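**For immediate release, May 18, 2025**

# Grevis to stop making up words for "medium"

Bedding maker Grevis will sell its whole range under plain descriptions from September, ending a long and expensive tradition of calling a duvet anything except what it is.

Customers choosing a duvet will be offered cool, medium or warm. Customers choosing a pillow will be offered flat, medium or tall. Customers choosing a mattress will be offered soft, medium or firm, and will be spared the present Grevis scale, which runs from Cloud through Meadow to Summit and has caused a fair amount of correspondence. Summit is the firm one. A good many people took it to be the thick one, and some thought it was for use with an open window.

The change covers everything the company makes under its own name along with the three ranges it has bought in over the years: Kaltberg duvets, Bastos pillows and Flondeo sheets. The range names will stay, partly out of affection and partly because they are woven into a great many labels that have already been paid for. Everything printed underneath them will be rewritten.

"We had a meeting to decide whether a mattress was more Meadow or more Glade," said Ita Tierney, managing director of Grevis. "It went on past lunch. There were slides. I remember looking at the word Glade in very large letters and thinking that my grandmother bought a bed in ten minutes by sitting on it."

## How it got like this

Grevis began by selling plain white sheets to boarding houses, and its first price list described them as "sheets, white". The second price list, a bolder piece of work, had "sheets, white, good". The company considers both to have been accurate.

Trouble set in when it started selling to the public. Other firms had names for things and it seemed rude to turn up without any. A fitted sheet became an Embrace. A mattress protector became a Guardian and later, after a change of agency, a Quiet Guardian, which did at least address the rustling. The pillowcase with a flap at the end was known for several years as the Envoy, a name that no member of staff has been able to explain, including the member of staff who thought of it.

The Kaltberg duvets arrived with their own system. They were graded by altitude, so that the warmest was the highest, on the reasoning that it is cold up a mountain and you would want more duvet. Shoppers who reasoned that it is cold up a mountain, and that this must therefore be the cool duvet, were just as logical and a great deal warmer than they had planned. Kaltberg's returns desk was the busiest part of the business when Grevis took it over.

Bastos pillows were sorted by mood. Flondeo sheets were described by the feeling of a particular hour of the morning, and the customer was expected to know how brushed cotton felt at dawn.

## What will change on the packet

Every packet will carry the same short panel on the front, in type that can be read at arm's length in a shop with bad lighting. It will say what the thing is, what size it is, what it is made of and how to wash it. Sizes will be given in words and centimetres. The words will be single, double, king and super king, and Grevis accepts that these are also fairly silly, but everybody has learnt them now.

Duvets will show their tog rating in large figures next to the plain description. A 4 will be marked cool. Anything at 7 will be marked medium. The company would like it known that this was agreed quickly.

Sheets will state the depth of mattress they fit, on the front, where a person might look for it. The present Flondeo packet has that figure on the back, beneath the flap, under a paragraph about linen in Portugal. The paragraph is about the wrong fabric, as most Flondeo sheets are cotton, and it will be retired with thanks.

Thread counts will be printed where they mean something and left off where they don't. Grevis has one sheet with a thread count of 500 and is pleased with it. It has several others with lower counts which wear better and iron more easily, and shop staff are now allowed to say so.

Care instructions have had the same treatment. "Refresh gently at a considerate temperature" becomes "Wash at 40". "Rest before first use", an instruction found on all Summit mattresses, turned out on enquiry to refer to the mattress. It will now read "Leave to rise for a few hours before you sleep on it."
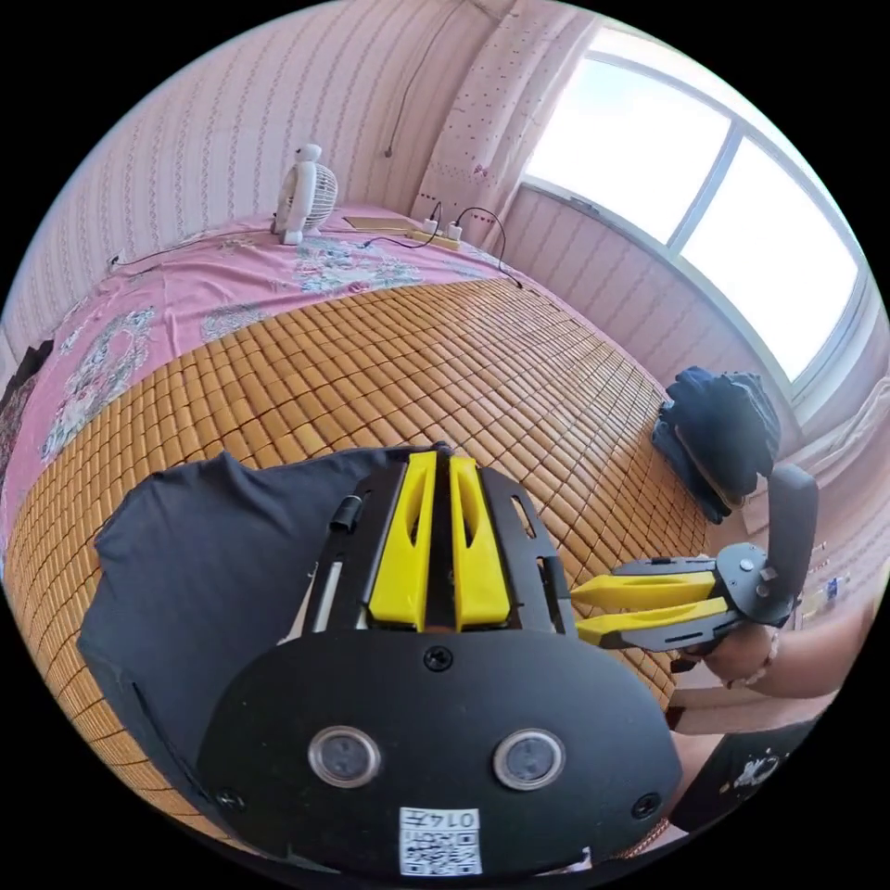
Hye-jin Shim wrote to Grevis after buying the wrong Kaltberg duvet for the second winter running, and her letter was passed round the office until the folds gave out. She said she had no quarrel with the duvet, which was a perfectly good duvet for somebody else, but that she had stood in the shop with a packet in each hand, one promising the hush of the upper slopes and the other the clarity of the ridge, and had wanted very badly for one of them to say "thick". She had asked an assistant. The assistant had told her, with every sign of sincerity, that it depended what kind of sleeper she was. She replied that she was the cold kind.

The company has since sent her a thick one. She has also been sent drafts of the new packets, and returned them with the word "plush" crossed out wherever it appeared, including in the company's address, where it was a misprint for Plumb Lane. Both corrections have been made.

## On the difficulty of writing less

The rewriting was expected to take a fortnight. It took most of the winter.

Part of the delay was practical. The old names had worked their way into the stock system, the delivery notes and the heads of the warehouse staff, who had long ago settled on names of their own. The Envoy pillowcase was "flappy". The Cloud mattress was "the bendy one" and was carried accordingly. Several of these were proposed for the new packaging, and "flappy" got as far as a printed proof before somebody lost their nerve. It will be sold as a pillowcase with a flap.

The rest of the delay was down to the adjectives, which kept coming back. A panel would be signed off as "Cotton sheet, double" and return the following morning as "Crisp cotton sheet, double". By the end of the week it would be indulgently crisp. The design team now keeps the approved wording in a locked file, and requests for an adjective must be put in writing with a reason.

"It's harder than you'd think," Tierney said. "You write 'warm duvet' and it looks a bit bare, and you feel you ought to put a scarf on it. But people know what warm means. They've been warm before."

The sales team raised a fair objection, which was that a plain packet might look cheap beside its neighbours on the shelf. Grevis tried the new packets in 2 shops over the spring to see. Sales of medium pillows went up, and the shops reported that people had begun buying them without opening the packet to look. A gentleman at the second shop asked whether there was a more interesting version. He was shown the warm duvet.

## What will stay the same

The products themselves are not being altered. A Meadow mattress bought last year is a medium mattress and always was, and owners need do nothing except think of it slightly differently. Fillings, fabrics and sizes are as before, and guarantees carry over. Anyone whose receipt says Glade should keep it, as Glade was only on sale for a month and the company would quite like to see one.

Existing packets will be sold through, so for a while in the autumn the old and new will sit side by side. Shops will have a printed card translating one into the other. It is a plain table with the old name on the left and the real meaning on the right, and early copies have been disappearing from tills. Customers who would like one may simply ask.

Prices will not change as a result of the relabelling. The money saved on naming agencies is being spent on a better zip for the mattress covers, the old one having been described by the company as "intuitive" and by almost everyone else in stronger terms.

One name has been let off. The small square cushion sold at Christmas has always been called Gerald, and staff were consulted, and it will go on being called Gerald. The panel on the front will say "Cushion, small, square".

**Notes to editors**

Grevis makes and sells duvets, pillows, sheets and mattresses under its own name and under the Kaltberg, Bastos and Flondeo names.

The new packets will be in shops from September. Sample packets, the translation card and a full list of withdrawn names are available from the Grevis press office on request. The list is long and may be quoted freely.

Ita Tierney is available for interview. She asks not to be photographed lying on a mattress and laughing.

ENDS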